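Radio por la mañana, auriculares por la tarde

Llevo desde enero trabajando en casa cuatro días por semana y lo que más me ha costado no ha sido el horario ni la silla, ha sido el ruido. Vivo en un tercero interior. Por la mañana se oye el patio, a partir de las once empieza el colegio de al lado y por la tarde el vecino de arriba da clases de guitarra. Al principio lo tapaba todo con música y acababa el día con la cabeza como un bombo.

En febrero decidí ordenar un poco lo que escucho. Lo cuento porque un par de lectores me preguntaron por correo después de la entrada sobre el escritorio.

De siete a nueve, radio hablada. La pongo en la cocina, bajita, mientras desayuno y contesto los correos fáciles. A las nueve la apago sin mirar por dónde va el programa. Esto último me costó un par de semanas, porque siempre había una entrevista a medias. Ahora, si me interesa mucho, la busco luego en el archivo de la emisora y casi nunca la busco.

De nueve a doce no pongo nada. Es cuando escribo los informes para Benholm, que son largos y tienen muchas tablas, y con cualquier voz de fondo me equivoco de columna. El mes pasado mandé un anexo con dos filas cambiadas y me lo devolvió Dinesh Khurana con una nota muy educada. Ese día tenía puesto un podcast de historia. No lo he vuelto a hacer.

Después de comer vuelve la música. Tengo una lista de 384 canciones que empecé cuando todavía compraba discos y que va creciendo sin ningún criterio. La pongo en aleatorio. Hay días en que salen tres boleros seguidos y días en que sale un disco en directo entero a trozos. Shanthi Hettiarachchi, compañera mía de la época de Nuvance, me dijo que probara con discos completos, de principio a fin, y lo estoy probando los jueves que no tengo reuniones - de momento voy por los que tengo en la estantería de abajo, que son los que menos he escuchado.

Con el volumen he sido más estricto. Antes lo subía cada vez que arriba empezaba la guitarra y luego no lo bajaba. Ahora lo dejo fijo después de comer y, si la guitarra se oye, se oye. El alumno de las cinco ha mejorado bastante desde el otoño. El de las seis sigue con la misma canción.

También he quitado los avisos del teléfono y del ordenador, todos menos las llamadas. Era el ruido más tonto y el más fácil de eliminar. Tenía un sonido para el correo, otro para el calendario, otro para el banco y uno que nunca supe de qué era. Lo descubrí al desactivarlo: una aplicación de recetas que instalé hace años y que me avisaba de que era la hora de la merienda.

Lo que no he resuelto son las reuniones. Tengo 6 fijas a la semana y en casi todas alguien habla desde un coche o desde una cafetería. Al terminar necesito un rato sin nada en los oídos, así que me levanto, riego las plantas o bajo la basura. Si hay dos reuniones seguidas, pido cinco minutos entre una y otra. Hasta ahora me los han dado siempre.

Sobre los libros leídos en voz alta no tengo mucho que decir. Lo intenté con una novela de 300 páginas y me dormía en el segundo capítulo, siempre en el mismo párrafo. La terminé en papel.

En la próxima entrada hablaré de la luz, que es el otro problema de un tercero interior. He cambiado la lámpara del escritorio y todavía no sé si me convence.
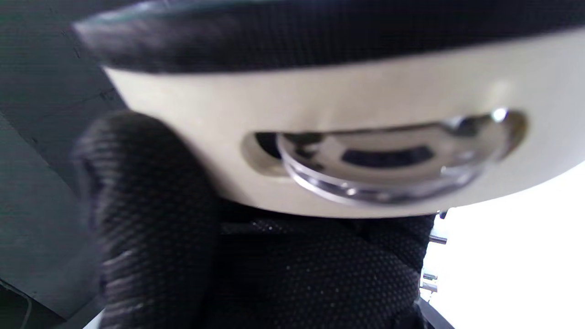
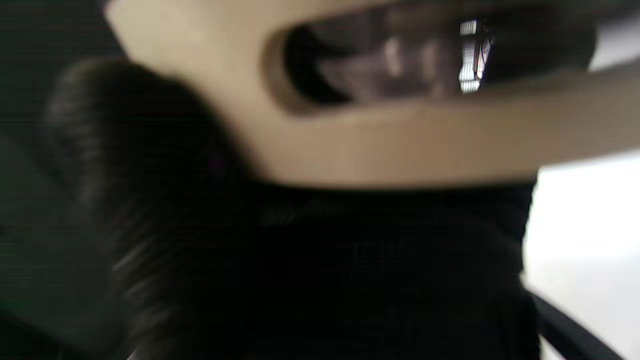
Dos detalles de cerca, en tonos crema y beige.

Los comentarios están abiertos hasta final de mes. Si alguien tiene una emisora de radio hablada que no dé el tráfico cada diez minutos, que la deje apuntada.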